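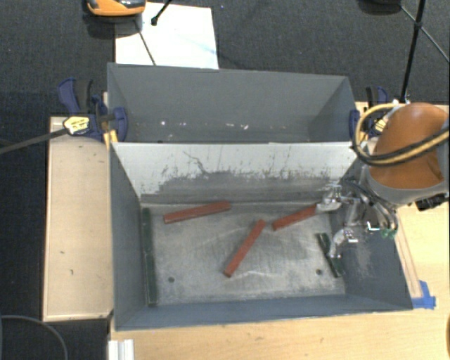
The sorting table at Kamby is open again on Tuesday evenings, and we would like to use this month's newsletter to tell you how the new colour sets work, as several members have asked. The sticks come to us mixed, and they must go out in sets, one colour to each bag, before they can be lent to the schools and the play groups. We begin with only two colours, red and dark green, and we put only a small number into the bin at one time. With three red sticks lying across the floor of the metal bin and the green ones near the side walls, you can see each piece without moving another, and the hand goes quickly to the right one. When the bin is full to the top it is a different story, and we have all lost an evening to that.

The old way was to empty a whole sack on the table and sit round it. It was pleasant, I admit, and there was much talking, but in May we sent out a bag to the play group in Jostmont with green sticks among the red, and they had to stop a game in the middle. Snædís Norðdahl, who received the telephone call, was very polite about it. After this we agreed to sort in small portions and to use two bins, one behind the other. The front bin is for the portion you are working on. What you do with the one at the back depends on the evening. Some members like to keep the next portion in it, others use it for the sticks that need a second look. Both are allowed, but please tell the person beside you which system you are using!

About the bins themselves. They are the grey ones from the old Stergiou bakery supply, and yes, they are scratched. Asger Bundgaard has offered twice to paint them. We have thanked him and said no for the moment, as new paint can come off on the sticks, and a red stick with grey spots is not something we want to explain to a teacher. The scratches on the floor of the bin do no harm. What does matter is dust in the corners, so wipe the bin with a dry cloth before you begin and again when you leave. Please do not use the wet sponge from the kitchen. The sticks are painted too, and they do not like water.

A word also about the table. It is light wood and it was sanded last winter by Kaj Bech, who spent three weekends on his knees beside it. Lift the bins when you want to move them, do not push them. If you need to turn a bin round, ask for a second pair of hands.

Now to the method, for those who are new:

Take one portion from the sack, a good handful, and spread it in the front bin. Choose one colour and take out only this colour until there is no more of it. Then take the other. It feels slower than taking both together, but the mistakes are much fewer, and you can listen to the radio while you do it. Look at the ends of each stick before it goes into the bag. A stick with a broken or rough end goes into the repair tin, also when the damage is small, because small children put their fingers everywhere.

Forty-four sticks make one set. You do not need to count them by hand, there is a wooden measure on the shelf which Hiếu Vương made for us, and when the sticks lie level with the edge the set is complete. He has made one more for the Solon group, who sort on the same evening in their own hall and lend to the villages on the other side of the river. They have finished 700 sticks since the spring. We have finished 921, but they began later than us, so let us be modest -- and they are coming to our autumn coffee, so let us be modest especially then.

Some practical points to end with. The door is open from half past six. The light above the table is now repaired, and it is much easier to see the difference between the dark green and the old black sticks, of which there are still a few in the last sack. Put the black ones in the paper box under the window, we have not decided what to do with them. If somebody has an idea for them, write it on the sheet by the door. So far the sheet says "firewood" and "dominoes", and the second is more popular.

We are also short of cloth bags. They should be as long as a stick and a little more, with a string at the top, and any strong cotton is good. Old pillowcases are excellent, one pillowcase gives two bags if you cut with care. Grímur Hauksdóttir has the pattern and is glad to show it. She needs 5 more bags before the next sets can leave, and she would be happy to have the finished ones on the hook in the hallway, and not on her chair.

New members are welcome on any Tuesday, and it is not necessary to write to us first. Bring a cup.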